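What I learned about rules from one medicine box

Since November I work with Sawsan Majali on the guideline for home tasks at Wavgate, and many people ask me why a robot in a bedroom needs a rule book at all. They think of safety rules as something for factories, with yellow lines on the floor. At home there are no lines. There is a drawer, a lamp cable, a person who is not fully awake at six in the morning.

Our guideline had 59 rules in the first version. I am a little ashamed of this number. I had written most of them at my desk in Dostetthorpe, and when Ruba Karam read them she asked me which ones I had tried with my own hands. The answer was fewer than 15.

So we changed the method. Now every rule must begin with a person doing the task slowly, and only after this we write the sentence. For the chapter on medicines the task is short: open the drawer of the bedside table, take out the first-aid box, put it on top, open it.
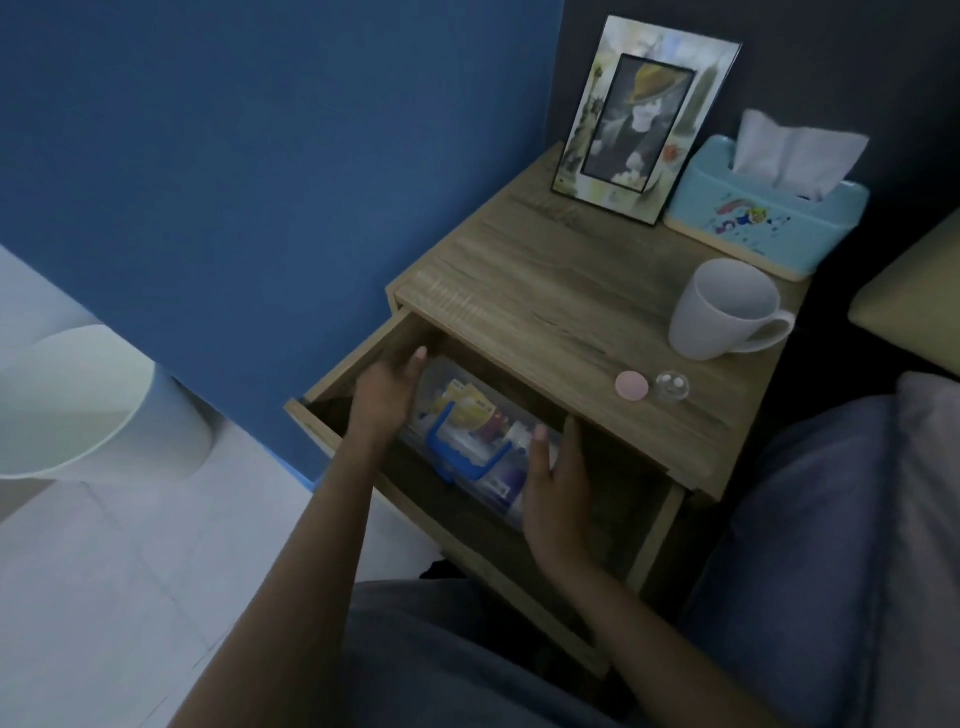

Rules for the drawer

The first rule is about how far to pull. I had written "open the drawer fully", and this was a bad rule. A cheap drawer has no stop, and a machine that pulls until it feels resistance will one day have the whole drawer on the tiles. Now the text says: open only as far as the object needs, and hold the drawer by its edge while the other hand goes in.

The second rule is about the handle. If a box has a carrying handle, lift it by the handle, and check first that the lid is latched. Sawsan wanted to add a maximum speed. I was against it, because for me the important thing is that the box stays level, but we agreed to keep both.

The third one is the shortest and I like it the most: what is on the table stays on the table. A mug, a photograph, a box of tissues are part of somebody's evening. The robot may ask to move them. It should not tidy.

Rules for the open box

Here we had the longest discussion – two afternoons, with a lot of tea. The lid must be able to stand open without pushing against anything, so the robot has to look for this space before it puts the box down. Small items should be handled over a surface, never over the gap between the bed and the table.

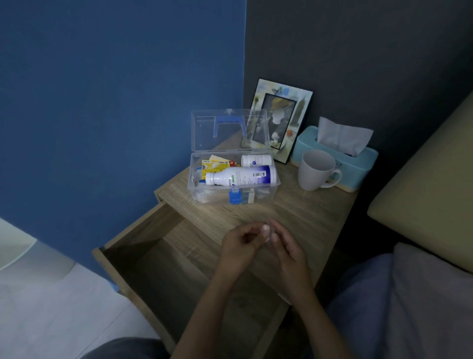 Then there is the question of reading labels. My opinion is that a home robot may bring a medicine box but must not choose a medicine from it, even when it reads the label correctly. Trajkovski, the small company that tests our drafts, finds this too strict. They say an old person with poor eyes would be happy for the help. I understand this. We have now a middle way in the draft: the robot may read the label aloud, and the person takes the item.

I would also like a rule for the end of the task. Many guidelines stop when the object is delivered, and then the drawer stays open at the height of a knee. In our text the task is finished when the drawer is closed again, or when the person has said to leave it.

The medicines chapter is now 1,617 words long and the limit is 2,000, so there is still some room. Ruba is collecting comments until Friday. If you have worked with care at home, as a nurse or in your own family, please write to me – I am especially interested in what you would forbid.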